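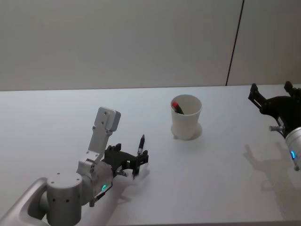
Peltberg looks after pens. We're a small company on Kennedy Street that goes into offices, clinics, schools and the occasional law firm, gathers up everything anybody might conceivably write with, throws out what's dead, and puts the rest back where people can find it. Then we come back a few weeks later and do it again, because pens are like that and so are people.

We also sell pens, a bit reluctantly. Most places we visit already own more than they could use up by retirement.

## How it started

Marisa Serra was an office manager at Bravon, a flooring distributor with five whiteboards and a supply closet the size of a bus shelter. One September she was asked to cut the stationery budget and decided to find out where it was going. She went desk to desk after hours with a banker's box and came back with 800 pens and markers. A good share of them didn't write. The company had placed an order for more that same morning.

She threw away the dead ones, put the good ones in paper cups from the break room, and set a cup wherever people tended to stand around patting their pockets. The order was canceled. Her manager called it the best thing to happen to the department all year, which tells you something about the department.

Brayden Arsenault was in shipping, across the hall, and was the only person who complained. His desk had been cleared along with everyone else's, and he wanted a particular marker back. They argued about whether a marker that works only when held upside down counts as working. (Marisa: no. Brayden: it depends how badly you need it.) They started Peltberg the following spring with her method, his van, and a policy on upside-down markers that took longer to write than the lease.

## What we do when we visit

We clear a table. A plain white one is best, and if you don't have one we'll bring ours, which folds, more or less. Everything goes on it, and every pen and marker gets picked up and looked at one at a time. It's slow. We tried doing it by the handful and ended up with a cup of mixed results and an angry call from a dental office.

Each one gets a short line on scrap paper, a full loop and a second line. If it skips on the first line, it gets another chance. If it skips on the loop, it gets a look of disappointment and goes in the bin.
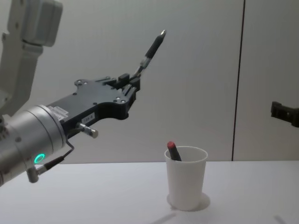
Markers take longer than ballpoints. The tip matters more than the barrel, and a marker can look fine for years while having nothing left to say. We check for flattened tips, tips that have been pushed up inside, and tips that somebody has used on the wrong color and contaminated for life. Whiteboard markers are kept well apart from permanent ones, for reasons that anyone who has ever scrubbed a conference room wall on a deadline will understand.

Caps are their own department. We carry a bag of spares and will match them when we can. We won't put a red cap on a blue marker to make up the numbers. We've seen what that does to a meeting.

What survives goes back into cups. The dead ones leave with us, along with the rubber bands, the bent paper clips and the single AA battery that is in every drawer in America.

## Why a paper cup

People ask about this more than anything else, usually right after they've shown us the leather desk organizer.

We've tried the organizers. We've tried trays, mesh cylinders, a rotating carousel and a ceramic mug shaped like an owl. They all fill up with things that aren't pens. A tray in particular will have keys in it by lunchtime. A plain white paper cup is light, it costs next to nothing, and it looks temporary enough that people don't start building a life in it. Put too much in and it falls over, and that's the only inventory control system we've ever seen an entire office obey.

The rule is one cup to a table, standing near the middle, where both sides can reach it. Put it near one end and that end becomes the owner. We have watched two adults at opposite sides of a desk negotiate over a marker like it was a border crossing, and moving the cup solved it in a second.
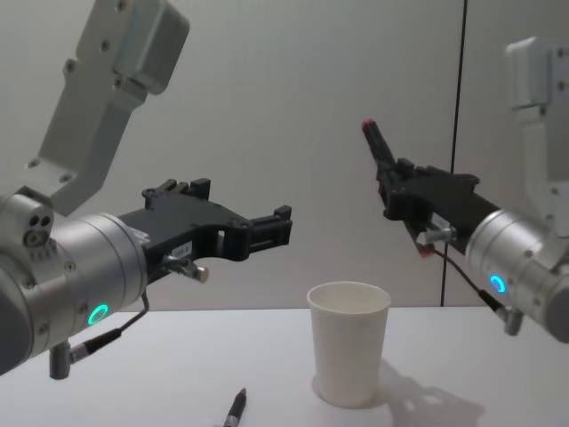 ## Who we are

**Marisa Serra** runs the visits, the schedule and the testing table. She can tell from the doorway of a room whether its markers are stored tip up or tip down, and she'll bring it up before she's said hello.

**Brayden Arsenault** does the van, the invoices and the spare caps. He writes with whatever we've most recently rejected. The invoices are legible, mostly, and we're happy to resend.

There are other people here too, and they've asked to be left off the page.

## Where we work

Our shop is on the ground floor of the Cunico building, around the back, past the door that looks like the right door. We use the front room for sorting, and it's about as decorated as you'd expect: table, pale walls, cup. Visitors sometimes assume we've just moved in. We've been here long enough to have strong feelings about the parking.

The table gets cleared at the end of the day and set up again in the morning. A pen left lying on it overnight belongs to the shop, and this has been tested in what passes for our court of appeal. It doesn't matter whether it's a stick ballpoint or a nice black one with a silver band and a clip.

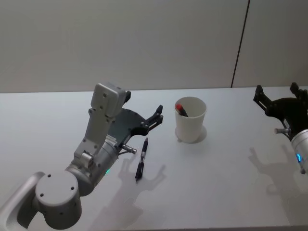 Clients sometimes drop boxes off in person, and that's fine. Call first if it's a big one. Please don't sort them for us. We know you mean well, but "sorted" has so far meant by color, by size, by who they were stolen from and, once, by mood.

## The practical bit

We look after 27 offices at the moment, most of them close enough that Brayden can get home for lunch. A standard visit covers up to 100 desks. More than that and we'll come twice, or bring another table.

You'll need to give us:

- a table, or room for ours
- some scrap paper you don't mind seeing covered in loops
- access to the drawers, including the one everybody says is locked

We leave a short note at the end with what we found, what we binned and what you can stop ordering. It doesn't say whose desk anything came from. We were asked to name names once, by a partner at an accounting firm, and the biggest hoard in the building was his.

If you'd like a visit, stop by the shop or write to us. Pen or marker, either is fine. Pencil is a different company.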